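Giltdale library to close second floor for wiring work

March 23, 2018

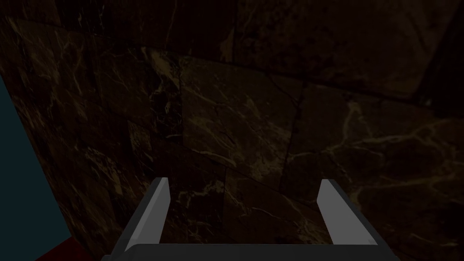
The Giltdale public library will close its second floor for 14 weeks while electricians replace wiring that dates from when the building opened. The first floor will stay open during regular hours.

Library director Gisela Buschmann said the work should be finished by the end of June. The local history room and the quiet study area are both on the second floor, and neither can be used until then.

Staff have moved 2,088 books downstairs, mostly local history and large-print titles. Anything still upstairs can be requested at the front desk, but readers should allow two days.

The contractor, Condby, has agreed to do the loudest work before the library opens in the morning. "There will still be some drilling in the afternoon," Buschmann said. "We can't get around that."

The Tuesday-style film club run by Martti Riihimäki will meet in the town hall basement, which seats 59. Tax help sessions are not affected.

Items already on hold will be kept for an extra week. Late fees stay the same.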